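3.2 Where things are put down

The second part of the study looked at surfaces that were never meant for storage. Interviews at the two sites, Gravidside and Tumier, had already shown that people were good at naming the furniture they used on purpose, such as wardrobes, shelves and laundry bins. They were much less complete when asked where clothes and towels spent the hours between being used and being put away. We therefore relied on photographs of the rooms for this part.

Photographs were coded by two of the authors (Afridi and Niazi) working separately. Each textile item was given one of three states: folded, spread or heaped. Folded items had at least one straight edge made by a fold. Spread items lay mostly in a single layer. Everything else was coded as heaped. The surface under the item was coded as hard or padded, and its position against a wall, if any, was noted. Of the 1451 photographs in the set, 521 had at least one textile item on a padded surface.

Most of these items were heaped. Figure 4 is typical of the group: a crumpled red and white cloth on light gray upholstery, with the far edge of the padding against a plain white wall. The rest of the visible fabric is flat and taut. Items like this one gave the coders little trouble as to state, but the type of item was often harder to settle. A bunched shirt and a bunched towel can look much the same, and where the coders could not agree we used the code "cloth, type unknown" and kept the item in the analysis.
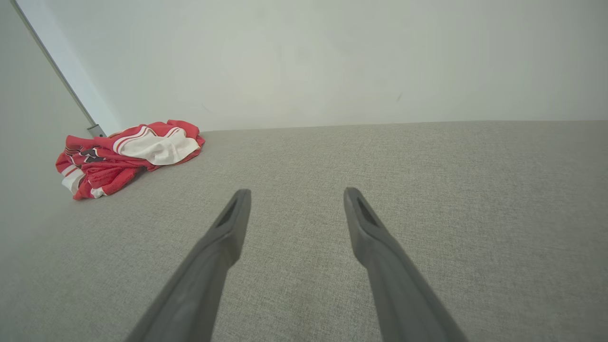
Figure 4. Red and white cloth on a padded surface. Coded as heaped, type unknown, against wall.

3.3 Moving from the heap to the bin

Residents who took part in the interviews described heaps on padded furniture as short-term. Several said the item would be worn again, or that it was waiting for the next wash. Hard surfaces were spoken of differently. A shirt on a table was seen as being in the way and was moved before meals, while a shirt on a sofa or bench could stay until someone wanted to sit down.

We asked the households at Tumier to keep a simple log through March, writing down each time they cleared a padded surface and where the items went. The logs were uneven. Some households filled in every line and others stopped after the first week, so we use them only to support the interviews and do not report rates from them. The entries we have show that items were usually cleared together, in one trip, and that folding was done at the place where they ended up.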